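Keeping your accounts safe when the whole house shares one computer

After a neighbor lost her account in October, I changed the way we keep passwords at home. Somebody wrote to all her contacts in her name and asked them for 400 dollars. Two of her cousins paid before she could warn them. I am not a specialist, but these habits have worked well for us.

Start with the e-mail. Many people protect their social accounts first and leave the e-mail for later, but whoever can open your e-mail can ask for a new password to nearly everything else. Give it a long password that you use nowhere else. Mine is made of five words in Portuguese and has 40 characters, and my fingers learned it in one week.

Turn on the second step for signing in. If the site lets you choose, take the code from an app and leave the text message as a second option. Print the recovery codes too. Ours are in the kitchen drawer, inside the envelope with the warranty papers of the stove — not a place where a thief would search first.

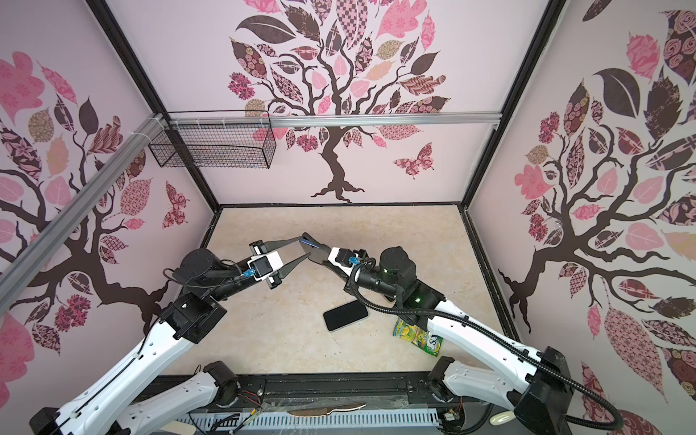 Look once in a season at the list of devices that are signed in. Most sites have it under "security" or "sessions". When my husband Dirceu opened his, he found 19 entries, and one was a laptop we sold years ago. Sign out everything, then sign in again only where you need it.

In the same menu there is usually a list of connected apps. Old quizzes, games and photo printers stay there with permission to post for you. Remove what you do not recognize. If something stops working, you can connect it again.

Never give a code to a person who calls you. My friend Lorraine received a call from a very polite man who knew her full name and the name of her bank. She told him she would call back, and she used the number printed on her card. The bank had not called her.

For the children we write the rules on a paper beside the computer:
Sign out when you finish.
Do not save passwords in the browser.
Ask before you click on a prize.

My daughter added a fourth one, that her brother must not touch her account, and I let it stay.

Dalva Moura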